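In Praise of the Long, Slow Family Saga

I finished the last of Tracey Dunmore's Greltamcombe novels at one in the morning, and then I went straight back to the first chapter of the first one. That should tell you how I feel about big family sagas! I keep hearing that readers don't have the patience for them anymore, and I don't believe it for a second.

Yes, they're long. The whole Greltamcombe set comes to around 4000 pages, and the third book alone runs 1302. My paperback of that one has a spine like an old road map. But length is where the pleasure comes from. When Aunt Prendberg finally opens the letter she's been carrying since book one, it hits hard, and it only hits hard because we've sat through so many suppers with her (and so many of her terrible puddings). You can't get that from a book you finish on one train ride.

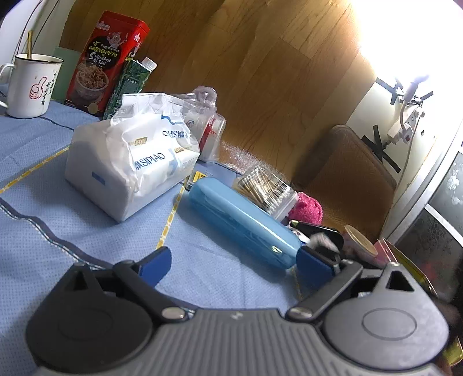
People complain about the slow middles, too. I love the middles. Dunmore gives 63 pages to a single wet May when the river comes up and the whole Henriques family is stuck in one house - no murder, no secret twin, just four generations getting on each other's nerves. It's the funniest thing she's written. Dorian Huet's Cutthorpe books do something close to it with a harvest that won't end, though his people are gloomier and I'd want to eat lunch with fewer of them.

I'll grant the critics one point. Keeping all the cousins straight is work, and a family tree at the front should be required by law. Huet's publisher left it out of the second Cutthorpe book, and I had to draw my own on the back of an electric bill. There are three Williams. Three!

Still, I'd take that trouble any day over another slim novel where two people break up in a kitchen. If you've been putting off a saga, start with the first Greltamcombe, give it until the wedding, and let the cousins blur for a while. They sort themselves out by the time the barn burns, and by then you'll be asking the library for book two.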